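Teaching Bimanual Table Clearing by Hand-Held Demonstration
Student Project Report, Robotics Laboratory Course
Prepared by Junhao Wan, Project Group Mutach

1. Purpose of the Project

The project examined whether a two-armed robot can learn simple tableware tasks from motions recorded by a person holding a pair of grippers. The work was carried out in the Ventura room during the spring term. This report covers the recording method, the preparation of the data, the training of the control program, and the results obtained on the robot. 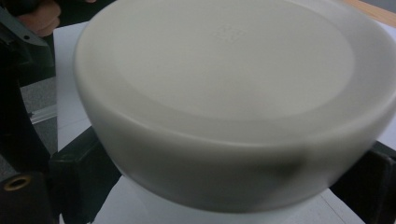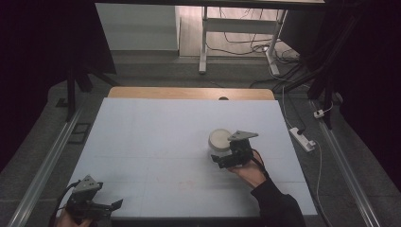

Both images are from the recording work, with the grippers held by hand over the white board.

2. Background

The previous project group, Allen, taught its robot by remote control. The operator moved two small leader arms and the robot copied them. That group reported in its final presentation that new operators needed a long practice period, and that many recordings had to be discarded when the robot lagged behind the operator's hands. Remote control also kept the robot occupied during every recording session, so no testing could take place at the same time.

The present group chose the hand-held method for this reason. The person performs the task directly and feels the contact between the finger pads and the object. The drawback is that a human arm can reach positions that the robot cannot. Part of our work was to find such recordings and remove them before training.

3. Recording Procedure

Three tasks were defined: turning a bowl over, placing a short cylindrical object at the middle of the work surface, and passing an object from one gripper to the other. Each recording began with both grippers open and ended when the object had been released. Operators were asked to move at an even speed and to keep their elbows inside the reach of the robot arms.

Both members of the group served as operators. A session lasted 40 minutes and was followed by a break, as we had observed in early trials that tired operators tended to rush the release. Most sessions were held in the morning. One additional session took place on a Saturday in April to replace recordings lost to a full disk.

Camera images and gripper openings were stored with a shared clock, using the course software package Kustetti. In the first week the clocks of the left and right grippers drifted apart during longer sessions. The fault was traced to a setting in the start-up script and corrected. All recordings made before the correction were excluded.

4. Data Preparation

After review, 525 recordings remained for training. A recording was rejected if the object was dropped, if the tracked path of either gripper contained a jump, or if the motion left the reach of the robot. The last check was done by replaying each path in simulation. Failed grasps that the operator corrected without dropping the object were kept, so that the program would also learn how to recover.

5. Results

The program learned the placing task most reliably. The robot approached the object at a suitable height and released it gently in nearly all test runs.

Turning the bowl was more difficult. A smooth, curved wall gives the finger pads little flat area to press against, and the robot often closed too high on the side, which caused the bowl to slip. Operators had adjusted their grip by feel in such cases, and this adjustment is only weakly present in the recorded images. Lowering the closing speed improved the outcome but did not remove the problem.

Passing an object between the grippers succeeded when the receiving gripper was already in view of the other gripper's camera. When it entered late, the robot tended to wait without moving.

6. Limitations and Further Work

White objects on a white surface offered little contrast, and we did not test other colors under the same conditions. The group recommends that the next project add a darker work surface and a simple force sensor in at least one finger. A direct comparison with remote control, using the same operators and the same three tasks, was planned but could not be completed before the end of the term. The recording scripts and the list of rejected recordings have been placed in the course archive for use by the next group.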